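Against the Fruit Bowl

The deep fruit bowl is a bad piece of storage equipment that has survived because it looks good when full. I have used one for most of my adult life and stopped in March. What follows is the case for a flat plate and a bare stretch of table, with the objections I have heard and my replies to them.

My interest in the subject is practical. I plan kitchens and small dining areas, mostly for households that eat, work and store things on the same table. I get asked about drawer runners, outlet heights and the depth of a counter behind a sink. I am rarely asked about fruit. It usually sits in whatever vessel was a wedding present.

What a bowl does to fruit

A bowl holds fruit by piling it. Each piece in the bottom layer carries the weight of everything above it, and the curve of the wall pushes the pieces together sideways as well. A firm apple tolerates this. A ripe plum does not, and neither does a tomato. The contact points go soft first, and soft skin is where mold gets in.

Air movement is the second fault. A glazed bowl is closed on every side but the top. Moisture from the fruit stays low down, where the pieces are packed closest. Baskets and wire bowls are better in this respect and worse in another, as the strands press narrow lines into anything soft. I owned a Bresow wire bowl that printed a grid on every peach I put in it.

The third fault is that you cannot see the bottom. People take from the top and refill from the top. The oldest fruit stays where it is until the smell reports it. In any stockroom this would be treated as an error in rotation and corrected within the day. At home it goes on for years.

There is also the matter of ripening gas. Apples give off a good deal of ethylene, and so do ripe plums and tomatoes. A kiwi shut in close with an apple will soften faster than the same kiwi left in the open. This is useful when you want it and a nuisance when you don't. A bowl makes the decision for you.

What a plate does instead

A plate holds one layer. That is its entire merit, and it is enough. No piece carries another, and every piece can be inspected from a chair. When the plate is full, it is full, and the surplus has to go somewhere visible. The capacity limit works as a purchasing control. A household that sees five or six pieces on a plate knows what it has before it goes to the market.

The rim matters more than people expect. Citrus and apples roll, and a plate without a rim will shed them every time somebody leans on the table. A shallow oval platter is better than a round dinner plate of the same area, as it lets you set out two rows and still leaves room on a narrow table. Depth should be low enough that the fruit stands well above the edge. Once the rim reaches the middle of an apple you have bought a bowl.

I would put the hard, rolling fruit on the plate: oranges, tangerines, apples. Soft and odd pieces can go straight on the cloth in front of it. A cloth has enough grip to keep a plum where it was put, and a little give under the skin.

The table as a working surface

The usual complaint is that loose fruit looks untidy. I think the complaint confuses tidiness with containment. A table in daily use has a structure of its own if you let it: tall things at the back against the wall, the plate ahead of them, the soft pieces nearest the chair. Everything short stays in front of everything tall, and nothing has to be lifted to get at something else. A striped cloth even helps, giving you lines to set things against.

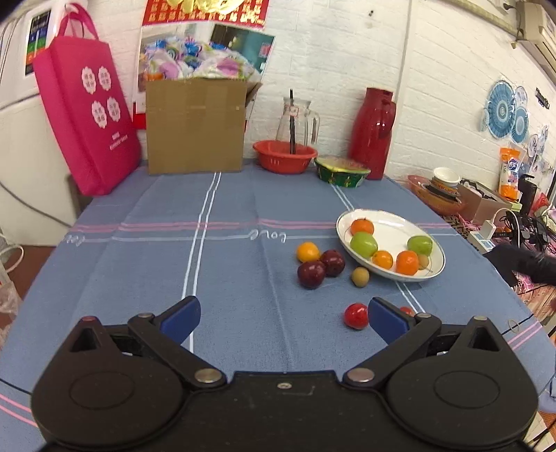

Tall things at the back

The layout depends on that rear zone being kept up. A thermos, a pitcher, an open carton of snacks and a tin or two will fit along the wall of most tables, and they do no harm there. The trouble starts when they come forward a few inches at a time. A thermos is top-heavy when full and should never stand between a person and the fruit. A pitcher does well in a shallow plastic basket, which catches drips and lets the whole thing be moved with one hand when the cloth is changed.

Cartons deserve a word of their own. A cardboard box with the flaps left open is a better container for wrapped snacks than a lidded tin. You can see in, you can reach in, and when it goes limp at the corners you fold it up and use the next one. I have specified snack drawers for clients at considerable expense and found the box back on the table at the follow-up visit. I no longer specify snack drawers.

Bags belong on the wall. A hook costs little, and a tote hung beside the table keeps the floor clear and the chairs free for sitting.

Objections

Telma Sosa, who lays out shop counters and has argued with me over this at some length, holds that a plate wastes area. Her figure is that a bowl stores the same weight of fruit on 40 percent of the tabletop. I accept the figure. A bowl is more compact, in the way a closed suitcase is more compact than a wardrobe. If the table is so small that the difference decides the matter, then the household should be buying less fruit at a time, or keeping part of it in the refrigerator. Apples certainly store better there.

Her second objection is stronger. Loose fruit gets handled more. People move it to make room for a newspaper or a laptop, and each move is a chance of a knock. I have no full answer to this. In my own kitchen I keep a strip along the front edge of the table free for elbows and paper, and the fruit starts behind it. The strip is 10 inches deep. On a Tedthorpe folding table, which is what I have, that leaves enough cloth for the plate and a few loose pieces and very little more.

A third objection concerns insects. Fruit flies will find exposed fruit. They will also find fruit in a bowl, and they do better there, with a damp bottom layer that is never disturbed. Covering either one with a mesh dome works. The Gbeho dome I bought is wide enough for an oval platter, though its handle is too small for anyone with large hands and I have retied it twice.

The last objection is about appearance, and here I can only report a preference. A heaped bowl looks generous. It is what painters liked, and it is what people who sell houses put on the counter. The Flurketham catalog shows one on every kitchen page, lemons to the brim, at prices for the bowl alone that I would hesitate to pay for a faucet. I find a half-filled plate with a couple of plums lying beside it more inviting, in that it suggests somebody may take one.

Keeping it up

Wipe the plate when it is empty. Turn the citrus every few days, looking at the side that was down. Eat the soft pieces first -- they are in front, so this takes no discipline. Shake out the cloth on the same occasion, and push the thermos back where it was.

My old bowl now holds onions, under the sink. They don't do especially well in it either.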